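Call for participants: people who read old handwriting, Skenwood

The Skenwood Letters project is looking for people who can read, or want to learn to read, old family letters in English. The oldest one we have is from 1858. The whole collection is 2610 pages, kept in the house of the former paper merchant Bunnag, and until now only a small part is typed.

The work is simple to explain but it needs patience. You receive scans by e-mail, you type what is written, and you mark the words that you are not sure of. We do not correct the spelling of the writers. If a word is spelled in three different ways in one letter, we keep all of them.

We meet in Skenwood every second week in the evening, and the other weeks you work from home. At the meetings we read the difficult pages aloud together. There is tea, and the bus from Grernley stops near the door.
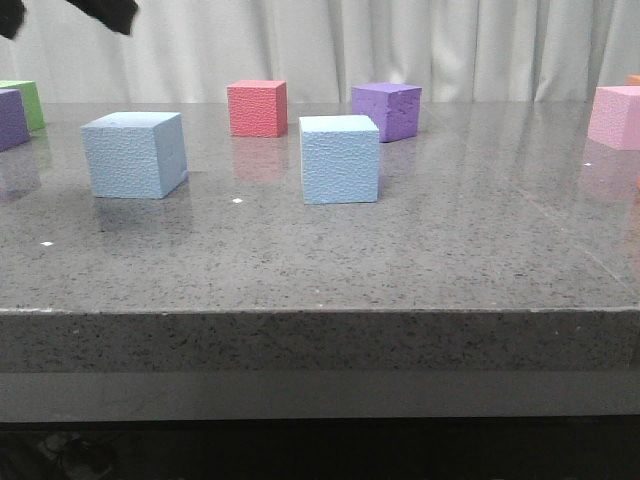 Must I have experience with old handwriting?
It helps, but we teach the basic letter shapes in the first 3 meetings, and after this you will work with a partner until you feel sure.

What we ask from you:
Good written English. It can be your second language, as it is mine.
A computer with a screen big enough to see a full page.
Four hours in a week, from November until the spring.
Please tell us early if you cannot finish your pages, so another person can take them.

What you get:
This is not a salaried position. Every participant receives 2000 nikar points for the Nikar book shop in Grernley, and travel by bus is paid back at the end of each month. Your name will be printed in the reader's edition, if you wish. 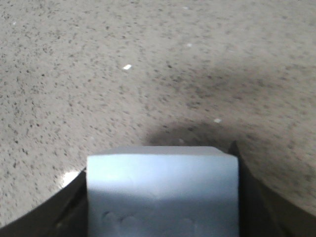
One reader from last winter's group wrote to us that the first letters took her a whole evening each, and that we should warn new people about the cross-written pages, where the writer turned the sheet and wrote over the old lines to save postage. She is right, so please be warned. She also asked for larger scans, and we have made them.

To apply, send us a short letter in your own words. Write which hours are good for you and if you prefer business letters or private ones. A résumé is not needed. We will send you one sample page to try, and you may keep it for one week.

The last day to apply is Oct 23, 2020. Letters can be sent by mail or left in the box at the Bunnag house, Skenwood.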